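Support > Cells > Urmont > Ticket 259

Ticket 259: Simulated arm cell, gripped part sits low at hover
Status: open, waiting on Fernach
Opened: December 8, 2021
Component: cell model, tool offset

Problem
After the Mudness update, the arm reaches the hover pose over the table but the tool center point reads 2 mm low in Z. The descent step then aborts with a contact fault. Fault repeats in 10 of 20 runs. Pedestal and table poses match the cell file.

Steps so far
1. Reloaded the cell file from the June backup. No change.
2. Cleared the joint offsets and homed the arm. No change.
3. Replaced the finger collision mesh with the Voß version. Fault rate dropped, Z error stayed.
4. Paused the run at hover, before the descent step, and saved a render from behind the pedestal.

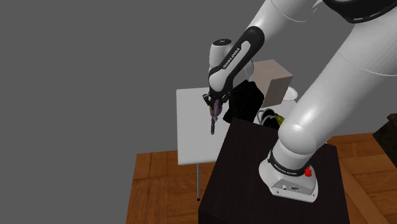 Hover pose, fingers closed on the purple part, tip above the tabletop. Cardboard box toward the back of the table.

Wrist orientation at this pose agrees with the log to the last digit, so the joint side is ruled out for now. The remaining suspect is the hand-to-finger transform. The update writes it on load, and the old value is still cached in the planner. The planner and the physics engine may be using different numbers.

Workaround
Raise the hover height by 10 mm and run the descent at low speed. Do not widen the contact threshold, as it hides real hits on the box.

Next
Fernach to confirm which transform is loaded first. Urmont to rerun with the planner cache deleted before each start. Keep the Voß mesh in place for both tests and attach the full joint log, including the load messages.

2 comments | 0 shares
© Urmont Cell Support | Contact | Back to top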